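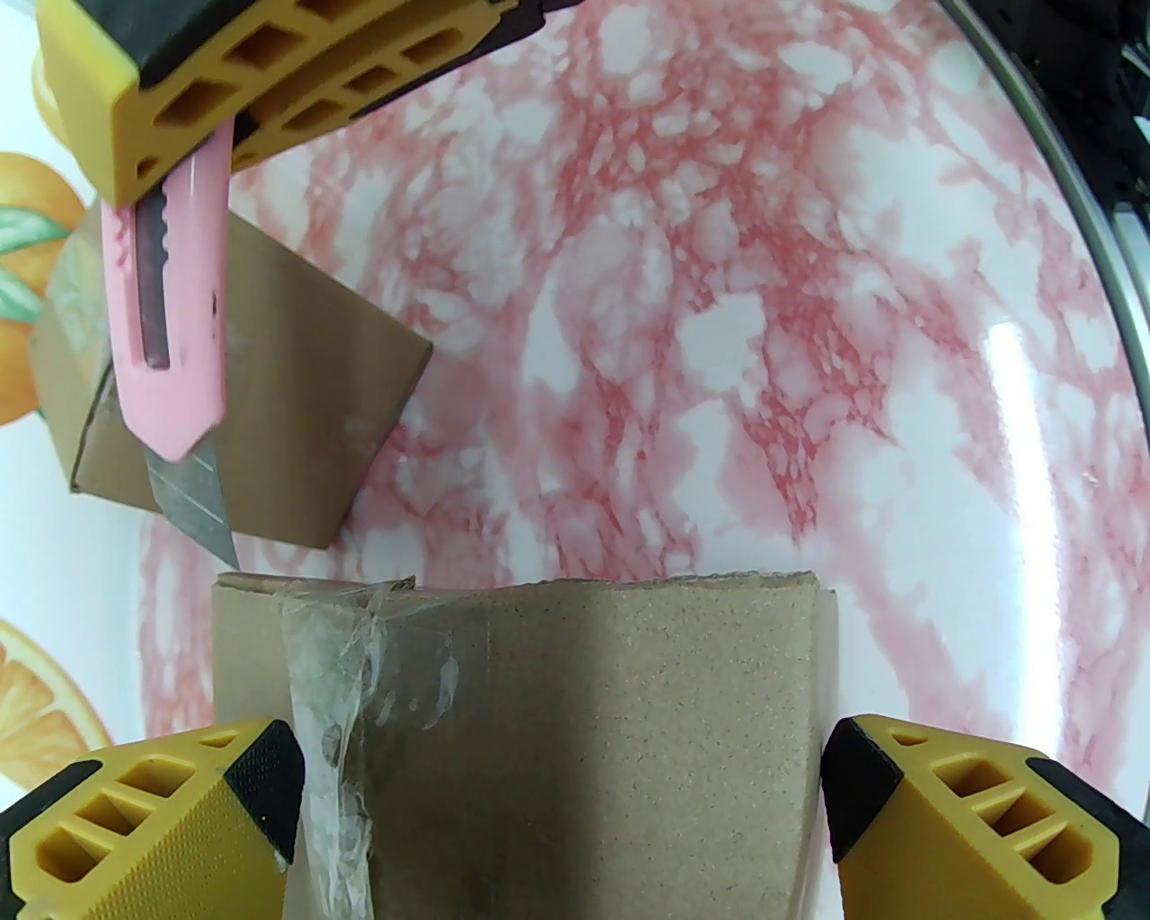
Progress report to the Skellgate Fund
Shop-floor and household chores trial, Skomdale
Period ending November

Prepared by Yevdokiia Dovhaniuk

The short version for those reading before Friday's call: the trial is running, the money is being spent on what we said it would be spent on, and I would still not put any of this in a shop. The Fund asked whether a two-armed machine can take over the dull parts of a stockroom shift and a few jobs around the home. On the evidence so far the answer is no for most of them and "sometimes, slowly" for the rest.

Work done

We logged 1561 attempts this period across all chores. Of those, 966 finished without a person stepping in. I'd ask the Fund not to divide one number by the other and quote the result. Wiping a bench is in there, and so is putting a tin on a shelf at waist height, and both of those were easy before we started. Take the easy chores out and the picture is a good deal greyer.

Opening cartons

This is the chore the retailers at Prakport care about most, and it has taken most of our time. One arm holds the box, the other holds a snap-off utility knife and cuts along the top. We chose an ordinary hand knife on purpose. A purpose-built cutting head would do better, but the original application promised tools a shop already has in the drawer, and I think that was the right promise to make.

Holding the knife has gone better than I expected. Cutting has not. The machine has very little feel for how deep the blade is, so it either skates over the tape or goes into the cardboard and leaves a ragged edge. A ragged edge is no great worry on a carton headed for the recycling. It is a worry when there's a folded shirt or a bag of rice 10 millimetres under the flap. We have been cutting empty boxes. I raised this in the last report and I'm raising it again, as the steering group's summary left it out.

Clear tape is its own headache. Once it wrinkles, the software loses track of where the seam is, and a second cut rarely lands on top of the first. Our best operator working by remote control gets through a small carton in 27 seconds. A casual on the Saturday roster would have it open, flattened and in the cage by then.

Household chores

Folding tea towels: passable if the towel is laid out flat beforehand, by a person, who might as well fold it. Loading cutlery into a drawer organiser: the forks nest and come up in pairs. Taking the rubbish out: not attempted. The bin liner defeated us at the knotting stage and I have moved those hours to the carton work.

Comparison with supplier claims

Nanayakkara, who supply the control software, describe their carton routine as ready for the shop floor. I've asked what floor, and with whose cartons. The reply was a video with a lot of cuts in it. I have no complaint about their support desk, who answer promptly and fixed our calibration fault in an afternoon.

Spending

On budget apart from blades and finger pads, both of which wear faster than allowed for. I'd like to shift a small sum from travel to cover them.

Next period

Filled cartons, starting with soft goods we can afford to spoil. A blade depth stop, if one can be fitted without turning the knife into something a shop wouldn't own. A proper timed comparison with stockroom staff, on their own boxes. I'd also like the Fund's agreement to drop the cutlery work altogether.

I am aware that other grant holders are reporting in a sunnier tone. I'd be glad to see their logs.

Shares 27 | Comments 3

stockroom_deb
Fourteen years on receiving docks and the tape bit made me laugh. We get new kids who cut too deep as well, but you only tell them once.

Pelham R.
Is the attempt log going to be published broken down by chore? The total isn't much use without it.

Yevdokiia Dovhaniuk
Pelham – yes, with the next report, cartons listed separately.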